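Table cleared, October

Got the last of the stuff off the big table a little before four.
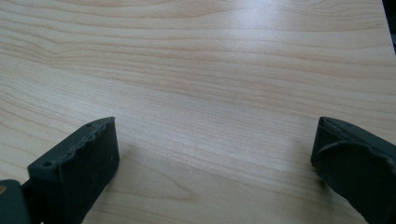
I had let it go since we moved the boxes over from the Plarnham place, and every flat surface in the apartment had turned into storage. The mail went first, then the two jars of screws, then the jigsaw puzzle. It was a 1000 piece one and I had maybe a third of the border done. I put it back in the box. I was never going to finish it with the box sitting on top of half the pieces.

The table is a Flatico, bought secondhand for 100 dollars with the chairs thrown in. The top is laminate, pale blond with a long wavy grain, and I had forgotten how much pattern there is in it. In some places the lines bunch up close together and in others they open out into loops. With the light on it part of the grain washes out almost white.

Cleaning took 25 minutes. Warm water and dish soap first, then a plain damp rag, then a dry towel. There was a sticky ring from a syrup bottle that needed a second go with baking soda. I kept the paste off the seams. My aunt ruined a counter that way - water got under the edge and it puffed up and never went down again.

Things that came off the table and still have no home: the stapler, a bag of Pastusura flour (should go in the pantry, but the pantry shelf is full), the extension cord, a stack of warranty papers for appliances we no longer own. The papers can be thrown out. I will look through them once first.

Measured for the new light while I was at it. The Kanaan one I like hangs down 16 inches from the ceiling, and I think that is fine over a table but too low if we ever move the table back to the wall. Left it in the cart for now.

Ate supper there instead of on the couch. Soup and toast. Wiped it down again after - crumbs show less on this color than I would like, so I went over it with my hand.

Tomorrow the hall closet, if the rain keeps up.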